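Skideck (handheld computer)

The Skideck is a clamshell handheld computer made by Berrada, a small hardware firm in Grutstead. 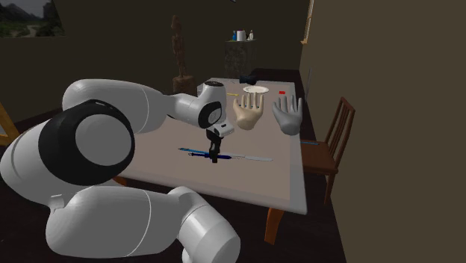
Asuka Noguchi

I've been keeping this entry up to date for a while now, so forgive me if I sound like a fan. I am one (I own 2 of them, the second for parts). The short version is that the Skideck is a pocket-sized laptop with a real keyboard, a screen that folds flat and a battery you can swap without tools. It runs a trimmed-down Linux and boots straight to a text prompt unless you tell it otherwise.

Background

Berrada started out repairing cash registers, and the first Skideck grew out of a tester their own technicians carried to shops. Youssra Mansour designed the board and her sister Rania did the case, and if you open one up you'll find both sets of initials on the underside of the battery tray. The name comes from the ridged rubber strip on the bottom, which was meant to stop it sliding around on a counter. It works a little too well on fabric. Mine has been pulling threads out of the couch for years.

Early units were sold by mail only, in a first batch of 200. Those are the gray ones with the square power button, and they go for silly money these days!

Hardware

The keyboard has 65 keys, and it's the reason most people buy the thing. The travel is short but the keys are firm, and the arrow cluster is full size, bless them. The downside is the backtick, which lives on a function layer next to the space bar. You get used to it. I type a lot of shell commands and it took me most of a month.

The battery is rated at 3000 mAh. With the screen turned down and wireless off I can get through a day of writing, but if you leave a browser open you'll be hunting for a charger by mid-afternoon. Charging is over USB-C on the later model. The first one used a barrel plug that fits nothing else in my house.

The screen is matte and a bit dim outdoors. Some owners swap in a brighter panel from Horkness, which bolts in fine but needs a different ribbon cable, so check before you order (I didn't).

Software

Out of the box you get a terminal, a plain text editor, a mail reader and a file manager that looks like it fell out of another decade. Everything else comes from the package list. Shakuntala Bhatia maintains the unofficial builds, and hers are the ones I'd point a new owner to, mostly for the sleep fix. On the stock system the lid switch sometimes gets ignored and you pull a very warm computer out of your bag.

Later model

The revised Skideck came out in December and kept the same case. Changes were the USB-C port, twice the memory and a quieter hinge. The old batteries still fit. The old cases fit too, as long as you cut a bigger hole for the port.

Reception

Reviews were split. Rodel Dalisay loved the keyboard and hated the speaker, and I can't argue with either. The speaker sounds like a wasp in a can. Most complaints since then have been about spare hinges, which Berrada sells in small runs that go fast.

See also: Berrada; Horkness display panels; Handheld computers with removable batteries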